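Wurnance Neck and Shoulder Wrap

Reusable gel wrap for sore or stiff neck and shoulder muscles. Can be used cold or warm. Made by Brodex.

The wrap lies flat across the shoulders and closes at the front with a hook-and-loop tab. The gel stays soft when chilled, so it still bends around the neck straight out of the refrigerator. The cover comes off for washing.
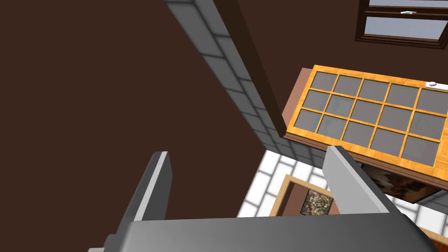

Two-finger gripper, open, computer rendering

Size and care
Length: 54 cm
Cover: cotton blend, machine wash at 40 °C, line dry
Gel insert: wipe with a damp cloth, do not machine wash
In the box: 1 gel insert, 2 covers, instruction sheet

Cold use: place the insert in the refrigerator for two hours. Do not use it against bare skin. Take it off if the skin turns white or numb.

Warm use: set the insert in warm water as shown on the instruction sheet. Test it on the inside of your arm first. Do not microwave.

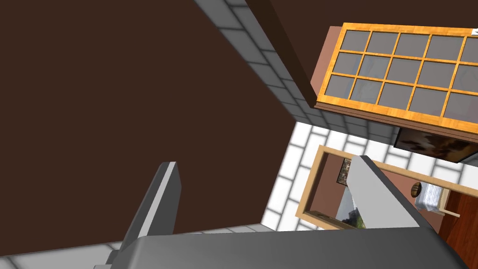 Paned wooden frame and light brick strip, computer rendering

Ask a doctor or pharmacist before using the wrap if you have poor circulation, diabetes with loss of feeling, or an open wound in the area. See a doctor if neck pain follows a fall or comes with fever, arm weakness or a severe headache.

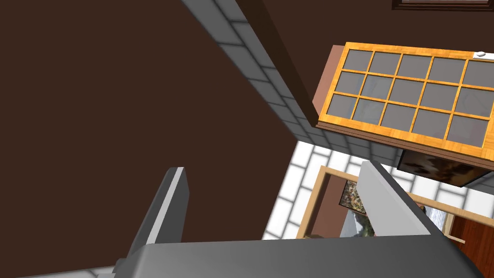 Store the insert flat when it is not in use. Folding it for long periods can weaken the seams. A shelf in a closed cabinet works well. Glass doors with small panes, like the ones in the orange-yellow frame shown, are fine as long as direct sun does not reach the shelf. Keep the wrap away from heaters and sharp objects.

The Nel insert fits the same cover and can be ordered separately. The older Turnen insert is too wide.

Product questions: Talha Swati
Returns and spare covers: Hendrik Adams

Page updated 2021-04-24. Spare covers in gray ship from May.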